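Skumham hand-held gripper
4 out of 5 stars
Reviewed by Wekesa Chege on 2022-10-13

We bought two of these to record folding demos for our cloth model. So far we have 200 usable episodes from one operator. Setup took 15 minutes with the printed guide. 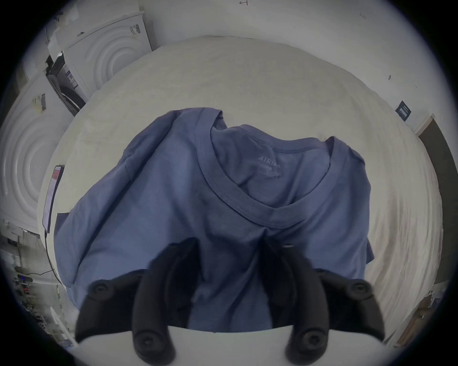
Blue T-shirt, back side up, with the Skumham over the lower hem.

The grip is light enough for a full shift. Thin jersey is harder to pinch than towels. I took off a star for the manual, which skips calibration.

6 people found this helpful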